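# Lirlow renters can finally wallpaper (and I have opinions)

Big news if you rent from Bondarchuk, and in Lirlow that's a lot of us! Starting in April, tenants in all 758 of the company's apartments will be allowed to paint, put up removable wallpaper and hang shelves without asking for written permission first. The letter went under my door on Monday evening and I read it standing up in my coat, twice, with a bag of groceries getting heavier on my arm.

Until now the lease said white walls, full stop. My upstairs neighbor got billed for a strip of green she'd painted behind her bed, and the bill said "non-approved color," which became a kind of slogan in our stairwell for a while.

I called the Bondarchuk office to ask what had changed their minds. Radka Gashi, the leasing manager, told me they'd sent out a survey over the winter and got 194 replies, and wall color came up more than the laundry room and the parking put together. "People are staying longer," she said. "They want the place to look like theirs, and I can't really argue with that." She also said repainting between tenants happens anyway, color or no color, so the old rule wasn't saving them much.

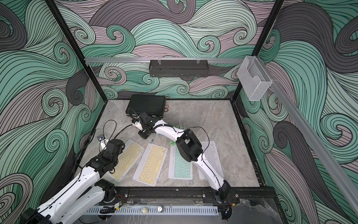

The part of the letter I keep rereading is the bit on wallpaper, where it says "any pattern." Any! I had braced myself for a booklet of approved beiges. So if your heart is set on big curling waves in mint teal, charcoal and dusty mauve, outlined in black and winding up into tight little whorls, go right ahead, and you can even run it around onto the side walls. I'd want a pale gray marble-look surface under something that busy, to give my eyes a rest. My sister would put it on the ceiling too, but my sister has never been stopped by anything.

What you can't use is paste. It has to be peel-and-stick, and it has to come off clean when you move out. If it takes paint with it, that's fine as long as the wall underneath isn't torn up. Vasylyna Kravchuk, who runs the paint counter at Retasmont on the corner, says the cheap rolls are the ones that cause trouble, and she'd rather sell you one sample sheet than a whole roll you hate. Her advice is to stick the sample up behind a door, leave it there a couple of weeks and then pull a corner. Slowly, and down, she made me promise, never straight out toward you.

She also thinks half the town is going to walk in on the same Saturday, so maybe go on a weeknight.

Paint is simpler. You pick the color, you do the work (or pay someone to), and you keep a note of what you used. Semi-gloss in the kitchen and bathroom, anything you like elsewhere. Bondarchuk won't make you put it back to white unless it's black or very dark red, and in that case there's a $200 charge if you leave it. I asked Radka about navy. She laughed and said please don't ask her about navy.

Shelves and rails are in as well, up to what the letter calls "a reasonable load," with holes filled when you go. I'd like that spelled out a bit better, to be frank. My idea of a reasonable load of cookbooks is not everybody's.

The one thing that hasn't loosened up is anything electrical. No moving outlets, no swapping switches, and no papering over a socket plate and cutting it out later with a kitchen knife, a sentence so specific that I'm sure there's a story in it. If you don't have enough outlets, you're still stuck with power strips, and the letter asks that you keep them where you can see them and not pushed in behind fresh paneling. Fair enough. Mine lives on top of the table at this point, with one little charger plugged into it and the others lying around it.

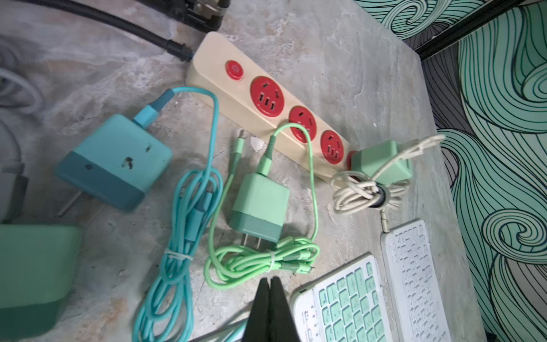

## What the neighbors say

Not everyone is thrilled. Duarte Caldeira has been in the Sanier building since before Bondarchuk bought it, and he told me he'd have taken new windows over purple walls any day. "I can buy a poster," he said. "I can't buy a window." He's got a point, and I did pass it along. Radka says windows at Sanier are on the list for next year but wouldn't give me a month.

Orathai Mahawong, two doors down from him, had already ordered three sample sheets by the time I knocked. She had them taped up in the hallway and wanted my vote. I went for the one with the ferns and she looked a little let down, so I suspect the ferns have lost.

Then there's Catriona Nisbet on the tenants' phone list, who reads every lease change so the rest of us don't have to (bless her). She wants people to take photos of every wall before they start, with the date showing, and to email them to the office so there's a record on both sides. She'd also like the new rules added to the lease itself. Right now they're only in the letter, and a letter can be taken back. Radka told me the updated lease pages are coming with the renewal packets, and I'll believe it when mine shows up.
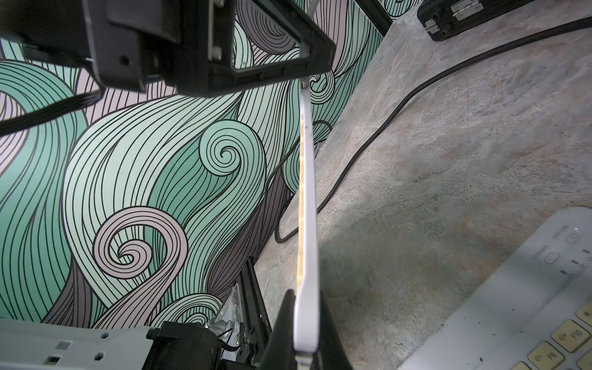
*Wall pattern showing through the opening in a black bracket.*

If you missed the letter, the office has copies at the front desk, open until 6 p.m. on weekdays. Lirlow has 1,127 rental apartments in total, so if yours belongs to somebody else, none of this covers you and your old lease still stands. A couple of people have told me they're going to take the Bondarchuk letter to their own landlords and see what happens. Write to me if you get an answer, good or bad!

And please send pictures of your walls when they're done. I'm still deciding on mine, but it's going to be yellow.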